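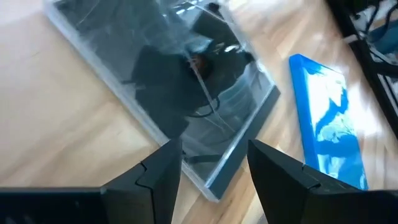

3.2 Daylight and the perceived condition of wooden surfaces

Householders tend to judge the state of a wooden surface by its appearance at one time of day. In the interviews carried out for this study, owners described the same floor as "worn" in the morning and "fine" in the evening, often without noticing the change. Paterson and Holzer reported a similar pattern among tenants in Gronduson, although their work dealt only with dark finishes.

Figure 3. Pale wooden surface with strong daylight toward the upper left. The grain and joints run diagonally and are faint.

Pale finishes present a particular difficulty. Under strong side light, the contrast between the grain and the surrounding wood falls, and fine scratches may be lost along with it. A surface of the kind shown in Figure 3 can look almost cream in its brightest part and honey-beige elsewhere, and a person asked to name its color may reasonably give either answer. For this reason, respondents in the Ammann district were asked to rate their floors twice, once at midday and once after dark under their usual lamps.

Of the 500 households contacted, 231 returned both ratings. The midday ratings were lower on average for dark floors and higher for pale ones. Respondents with pale floors were also less likely to report gaps between boards at midday, even where a later visit by Koller found gaps along the full length of the room. The age of the floor had little bearing on this result - a finding that we did not expect, given the weight placed on age in the Brener survey.

Two limits should be noted. The ratings were collected in February, when the sun is low and enters rooms at a shallow angle, and summer ratings may differ. In addition, households were free to choose which room to rate. Most chose the living room, where rugs and furniture cover much of the floor and the exposed part is often the part nearest the window.

Section 3.3 considers whether the same pattern holds for tabletops, which are wiped more often and are usually seen from a shorter distance. The rating form was kept the same, apart from the question on gaps between boards, which was replaced with one on rings and stains.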